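About Nomness

Nomness plans equipment purchases for companies and schools that want a robot arm on a bench and have a fixed sum to spend. We do not sell arms, grippers or controllers, and we take no commission from those who do. Clients pay a flat fee for a written plan, a parts list and a budget that covers the first 27 months of use.

A plan starts with the objects to be handled. Reach, payload and finger opening are set from those, and the arm is chosen last. Bench trials are run on household items and toy food, with bins and baskets as containers.
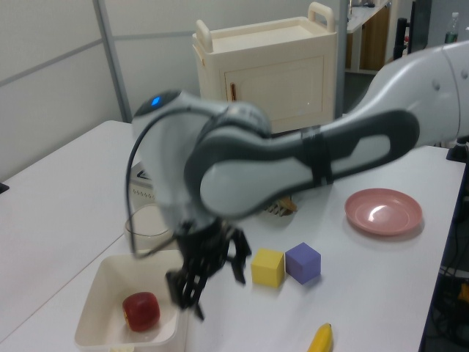
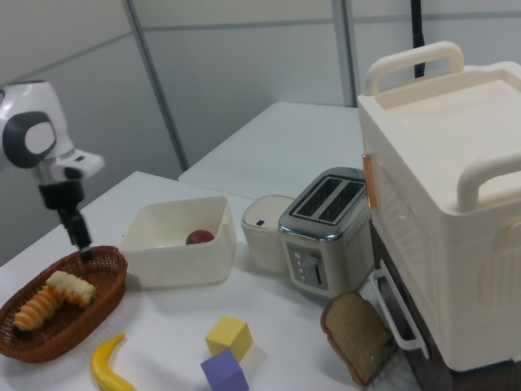 Bench work with a two-fingered gripper at the bin (first) and a narrow gripper at the wicker basket (second).

Our budgets are split into 4 lines: arm and controller, end-of-arm tooling, table and mounting, and spares. Tooling is the line most often set too low. In the Limoner plan it came to 65 percent of the arm price – the client had allowed nothing for second sets of fingers.

Costance is our in-house cost sheet. It holds 94 line items, including freight, power, cable runs and staff hours, and is reviewed each February. Fan is the shorter version for schools, with service contracts left out and entered separately on request.

Quotes are valid for one budget year. Plans are delivered as a spreadsheet and a printed copy.

Page last updated March 22, 2020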